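Rules for Robots That Do the Dishes

I had a list of twelve questions for Xiaoyan Qiu and she threw out the first one before I'd finished reading it. It was about whether we need new standards for robots in kitchens. "We've got plenty of standards," she said. "What we don't have is people who can find the page they need when there's rice all over the table."

Fair enough! Qiu wrote most of the working rules at Skindar, where a small team teaches pairs of robot arms to clear up after meals. The rule book got to 200 pages at one point (she winces when she tells me this). Now it's down to a folded card that hangs by each bench, plus a longer binder for anybody who wants the reasons.

So what made it onto the card? Speed, for starters. Whenever someone is within reach of the arms, they run under a cap of 100 millimeters a second. I tried to picture that and couldn't, so she slid her coffee mug across the desk for me, and wow, it's slow. "Everyone complains about it for a week," she told me. "Then they get their sleeve near a gripper once, and they stop complaining."

Next come cables, and I was surprised how long we spent on them. Any cable going to a wrist camera has to have enough slack for the full turn of the wrist, and you check it by moving the arm through its whole range by hand before the power goes on. Too tight and it pulls at the connector. Too loose and it drags through dinner.

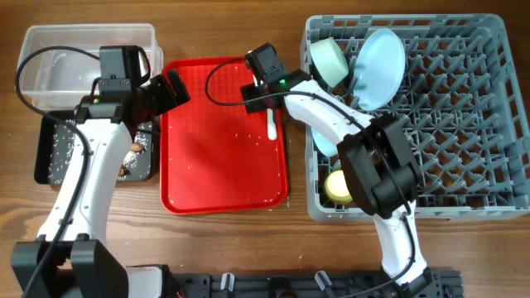 Food was the part I really wanted to ask about, because I'd assumed most labs would practice with clean, empty dishes. Qiu is firmly against that. Her rule is that if a robot is going to be trusted with leftovers, it has to train on leftovers, and the mess has to be a little different every time. "Somebody always wants to make the rice neat," she said. "Leave it alone! Your kids aren't going to make it neat."

There's a catch, though, and it was her colleague Fotis Rallis who brought it up when he wandered in looking for a charger. Grippers that touch food waste shouldn't go on to touch clean plates. The card says to wipe the fingers down between the two jobs and write it in the log. Rallis went back through 1,194 logged runs last November and found 840 with the wipe-down filled in. He wasn't thrilled. "The rest might have been wiped too," he said, "but I can't tell, and if I can't tell, I count it as a no."

I asked whether that was a bit harsh. Qiu laughed - they've clearly had this argument before - and said she used to think so. These days the run won't start until the box is checked, which she admits only proves that someone checked a box. They're still working on that one.

We also got into who gets to hit stop. At Skindar the answer is anyone in the room, visitors included, and you don't have to explain yourself afterward. She showed me where the button was before she offered me a chair.

My last question was what she'd tell a small shop that's just bought its first pair of arms. She thought about it for a good while. "Write down what you already do," she said. "One page, your own words. Then have someone new try to follow it, and keep your mouth shut while they do." She's planning to try that herself with the next version of the card, and Rallis has already asked to pick the new person.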